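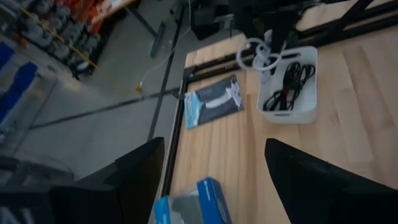

Blue and white box on the bench, top flap up close.

Thursday, second cup of coffee

Picking up where I left off with the radiator balancing. The Bisel building has been driving me up the wall since August, when we first got the gas meter readings, and I finally have a full night of logged temperatures to chew on. Short version: the rooms nearest the boiler are roasting and the rooms at the far end never catch up, so everyone at the far end turns the thermostat up and the boiler just runs and runs.

I went through all 73 radiator valves on the list. A lot of them were wide open! I don't think anyone has touched the lockshield side since the system was filled. I closed the near ones down a quarter turn at a time and let the loop settle in between (slow, boring, lots of walking up and down stairs). By lunch the return pipe on the north loop was finally reading cooler than the supply by a decent margin, where before the two were nearly the same.

Flow temperature: dropped it to 163 on the boiler display. Yes, Fahrenheit, before one of you writes in the margin again. I wanted to go lower but the corner office on the top floor has that awful single-pane window and I'd like to keep my friends up there. Will try another step down next week if the nights stay mild. 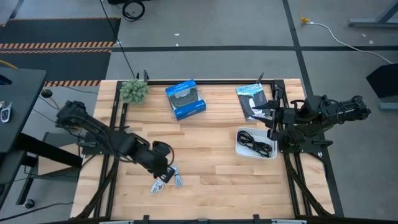
The Rerkmont controller is still my favorite of the two we've tried, mostly for the outdoor reset curve, which you can drag around with a finger and see what you're doing. The Chidiac one makes you type in four numbers and then hides them from you. It does have the better logging, though. It kept every single reading overnight, while the Rerkmont dropped a chunk between two and three in the morning and then carried on like nothing happened. I've patched the gap with a straight line for now, marked in yellow in the spreadsheet, so please don't quote those points to anybody.

Pipe insulation: 51 feet of bare pipe in the basement crawl space, measured twice on my hands and knees. I ordered sleeves for the whole run plus the elbows. The basement is toasty, I'll miss it a little, but we're paying to heat spiders.

Rough sums on cost. The sleeves and the two replacement valve heads come to just under 300 dollars. I haven't put a payback on it and I'm not going to until we have a proper cold week on the meter. Last time I guessed early and had to walk it back in front of the Gravton people, and once was plenty.

Odd thing: the bypass valve by the pump hums when more than half the radiators are shut. Stops if I open it a hair. Could be the pump is set too high now that the system is throttled down. Try speed two, then listen again.

Still to do: bleed the third floor (gurgling), new batteries in the hallway sensor, find the missing radiator key. I had it on the stairs before lunch. If it's in your coat pocket, put it back on the hook.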